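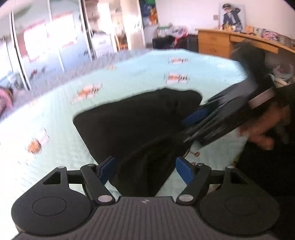
Visit to the Bredero home trials

In February a group of us from the members' section went to see the household handling project that Bredero has been running with Wusarex. The invitation came through Marietjie Tshabalala, and there was room for only a few people at a time, so we went in two parties with a break for tea in between.

The project collects examples of ordinary housework done with hand-held grippers. A person works one in each hand and does the job at a normal pace. The grippers record what the fingers do and what they meet, and the recordings are used later to train a two-armed robot. All of the work we saw was with clothes on a bed. The project goes into lived-in homes for this, with the family's things left where they are, and Johannes Khumalo, who ran the demonstration, said that was a condition from the start. Earlier sessions in a bare test room gave tidy recordings that were of little use afterward.

To date the team has 3649 recordings of clothing work, and 705 of them are of dark garments. Dark cloth is hard for the cameras. Folds and edges that a person finds by touch don't show up well, and the software tends to lose track of where one layer ends and the next begins. The team would like many more of these before summer.

Niloufar Abbasi talked us through the two-handed work. One gripper takes hold near an edge while the other comes in from the near side. The usual mistake for beginners is to close both at once and pull, which bunches the cloth up between the hands. She has people practice on a hand towel first, then a T-shirt, and only then anything with sleeves or legs.

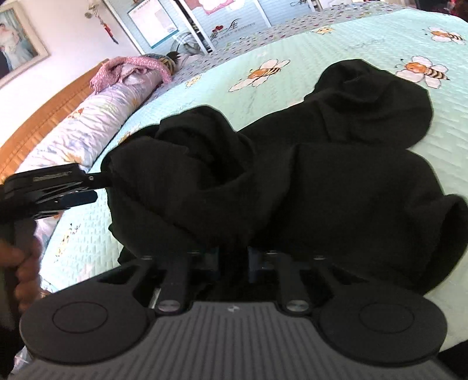
Both grippers at work on a black garment, on the bee-print bed cover.

Several of us had a turn afterward. The grippers are easy enough to open and close, but judging depth takes a while. Imad Issa picked up the quilt along with the shirt on his first two tries and did fine on the third. My own attempt at a sleeve is best left out of this report.

There were plenty of questions. Kanako Yoshida asked how a recording is judged good or bad. Each one is watched by a second person, who marks where the grip was lost or where the cloth was dragged instead of lifted. Poor ones are kept but filed separately – they are still useful for teaching the robot what a failed grip is like. Someone else asked about privacy in people's homes. Households sign a form, can be present throughout, and can ask for any session to be deleted.

The robot itself was not part of the visit. It is at the Sibiya workshop and is due to be shown at the open afternoon there, starting at 2 p.m. Places are limited to 250 and members can book through the office in the usual way. Marietjie also has a short list of households willing to host a session, and would be glad to add to it. A session takes one morning, and you don't need to clear up beforehand.

Our thanks to Johannes and Niloufar for their time, and to the family for having us.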